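Trirau Two-Arm Cell Practice Kit
Working rules, floor marking and a shared log for benches where two small arms handle cloth

Made by Reris. Third edition, revised in March.

If you run a pair of tabletop arms, you already know how much fun they are, and how quickly good habits slide once the arms start behaving. The Trirau kit is a set of written working rules for that kind of bench, along with the cards, tape and log sheets to put them in use. We wrote it for small labs and training shops, and we have been using it on our own benches the whole time. We love this stuff, and it shows in places (the chapter on cable routing went through more drafts than anything else in the binder).

What's in the box

Binder of working rules, 31 pages, spiral bound so it stays open on the bench
11 laminated cards, one per task, with a hole punched in the corner
2 rolls of black floor tape and 2 rolls of hazard tape
Pad of start-of-session sheets
Pad of change log sheets
One sign blank and a set of peel-off letters

The kit does not replace a risk assessment for your own cell, and it doesn't make anything compliant by being on the shelf. You still need to read the manuals for your arms and whatever standards apply where you work. Card 1 is a fill-in sheet for exactly that: which documents you hold, which revision, and where they're kept.

The rules for cloth

Fabric gets its own section, and we're really pleased with how it came out. A box sits where you put it. A piece of knit folds under itself, hides its own edge and slides on a smooth top, so the two arms end up working much closer together than they would with rigid parts. Mercedes Ayala wrote the first version after a winter of folding trials, and Rocío Ñahui rewrote it so that a person on their first day could follow it.

The short version:

Set the shared zone before the session and write it on the sheet. Both arms may enter it, at the reduced speed you've chosen for that task.
Keep hands outside the table rails while either arm is powered. Straightening the cloth counts as reaching in, so stop both arms first.
One cloth on the panel at a time.
Approach folds and hems from the side where the fingers have room to close.
If a grip is lost, let both arms come to rest before anyone decides what to do next.
Run arm cables clear of the shared zone, and check them again after any change to the reach. 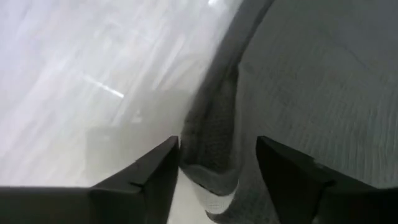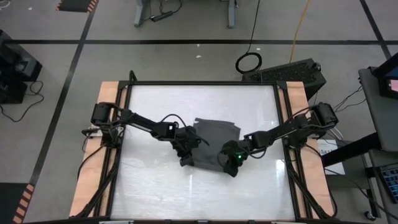 Dark gray cloth on the white panel, first close up between two black gripper fingers, then with both arms at the table.

Floor and surroundings

The floor section covers the part of the cell that isn't on the table. Tape lines get drawn once and then forgotten, so we ask for a walk around the outside at the start of every session, with the sheet in hand. Look at the tape, the cords, the stop button, the sign, and whatever has been rolled up next to the bench since last time. Cords on the floor get a line of their own on the sheet. Loose coils go up off the walking path before power-on.

We suggest doing the longer check on Friday, when there is usually half an hour free. It takes 30 minutes with the cards and covers mounting bolts, finger wear, stop function on both arms, and the state of the tape. Initial each line. A check with a blank in it is an open check.

Will it fit my bench?

The cards assume two arms mounted on opposite sides of one table with a flat work surface between them. They work fine for other layouts, but you'll want to redraw the zone diagram on card 4 — there's a blank one at the back of the binder. Gruko frames and Michalski rail tables both have their own drawing already included. For anything else, send us a sketch with the table size and arm reach, and we'll mail back a printed card.

Changes in this edition

Card 7 now has separate boxes for left and right arm stop tests
Glossy tops: new note on overhead light reflections and when to repeat camera checks
Cloth section moved ahead of rigid parts
Typing error in the log sheet header fixed (thank you to everyone who wrote in!)

Refills

Log pads, tape and single cards can be ordered separately. If you own the second edition, ask for the update pack, which has the new pages and cards 4 and 7. The old binder cover still fits.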